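Wesotix 500 Ceiling Tube Light - review
Reviewed by Ferdinand Plattner, 21 June 2019

The Wesotix 500 is a linear tube fitting sold for workshops, halls and large shared workrooms. It comes as a steel tray, a clip-in tube and a bag of hardware. I bought mine through Doline to replace an older set from Ammann, and they have been in daily use for 17 weeks.

Assembly is simple. The tube seats with a quarter turn and the end caps push on without tools. The supplied screws are too short for anything except bare timber, so I used my own. Wiring is done through a knockout at one end only, and that makes daisy-chaining slower than it should be. Allow 29 minutes for the first fitting and less for the rest.

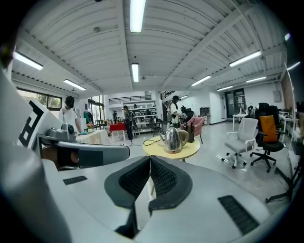
Light distribution

In a wide, open room, tube lights mounted across the ceiling do most of their work by overlap. A white ceiling helps, as it returns part of the light that goes up or sideways. Corrugated sheet is less even than flat board in this respect, but the difference at table height is small. White beams are also preferable to dark ones.

Windows along one wall complicate the layout. Tables on that side, especially with a white cloth on them, need less artificial light during the day, and I would put the row nearest the glass on its own switch. The Wesotix has no dimming, so switching by row is the only control available. Trees outside tint the daylight slightly green, and next to it the tubes look a little cool. Anyone matching paint or fabric should check samples at the window as well.

Noise and heat

There is no audible hum at floor level. On a ladder, with an ear near the tray, there is a faint buzz from the driver end. The tray gets warm but can be touched.

Faults

One unit of the batch flickered on startup. Telma Leiva at Doline replaced it without asking for the old one back. The end caps yellow slightly near the driver. The Voltov equivalent has better caps and a second knockout, but it costs more per fitting.

Rating: 82 out of 100. Recommended for large rooms with switched rows - less so where dimming is required.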